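Ticket: Drutent bench cell 2, right arm stops short of the bins
Site: Drarnotmont, assembly room
Opened by: Leena Seppälä
Assigned to: Hanne Tikkanen
Opened: March 27, 2019
Priority: normal
Status: closed

Leena Seppälä
The right arm faults when it goes to pick a tool from the row under the bins. It slows down, stops before it reaches the tool and throws error 37 (following error, wrist joint). The left arm runs the same kind of move without trouble. Clearing the fault and homing lets it go again, but it comes back after a few cycles. I counted 11 faults this morning before I stopped the job.

Software is the same as last week. The only change I know of is that the bin rack was taken off for cleaning and put back on.

Hanne Tikkanen
Please check these before I come over:
1. Is the rack tight on its rail?
2. Does the wrist cable have slack with the arm fully out?
3. Does the fault come at the same spot every time?
Also send me views of the cell from the head camera and the side camera.

Leena Seppälä
1. Tight. I put a wrench on every bolt I could get to.
2. Not sure. It looks snug to me when the arm is out, but I don't know what it should look like.
3. Yes, always in the last part of the reach.

Head camera first, then the side camera.

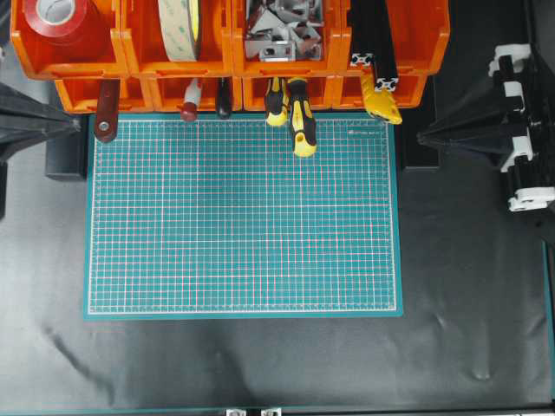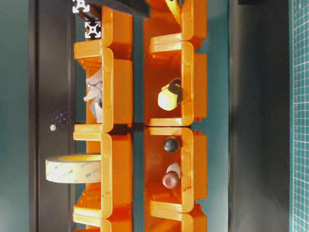 Hanne Tikkanen
Thanks. Leave the bins loaded the way they are for now. I don't want the weight on the rack to change while we are looking for this.

Do the following with the drives off and the brake released by hand:
Move the right arm slowly through the reach and feel for drag at the wrist.
Find the cable clamp on the forearm and see if it has slid toward the wrist.
Write down the gap between the clamp and the joint cover. The Valtonen setup sheet gives 25 mm.

Leena Seppälä
There is drag, and it gets worse near the end. The clamp is almost touching the joint cover. I loosened it, slid it back to 25 mm and tightened it again. The cable now has a small loop in it at full reach. The screw on the clamp had no thread lock that I could find, so I added a drop of the blue.

Ran the tool pick at 25 percent speed for a while. No fault. Went to full speed and got error 37 again once, then nothing.

Hanne Tikkanen
The one at full speed may be the rack position. If the rack went back on a little lower or further forward than before, the taught points will be off and the gripper can push against a tool. Reteach the pick points for the right arm, starting with the one closest to it. Do not raise the error limit on the drive to get around this. Someone did that on the Skulton cell and we had to replace a gearbox.

Leena Seppälä
Retaught all the right arm points. The old ones were low by around 3 mm. Changed the left arm points too while I was at it, same amount. Saved as a new position file and kept the old one in the backup folder.

Let it run 600 cycles at full speed. No faults. Wrist motor current is back in the green on the status page.

Hanne Tikkanen
Good. Two things to add to the cell sheet: mark the rack position on the rail with a paint pen before anyone takes it off again, and check the clamp gap at each monthly service. I have ordered a spare wrist cable in case this one was damaged inside. It should be in by June. If error 37 shows up before that, reopen this ticket and note the joint angle from the log.

Leena Seppälä
Rail is marked, both ends. Cell sheet updated. OK to close.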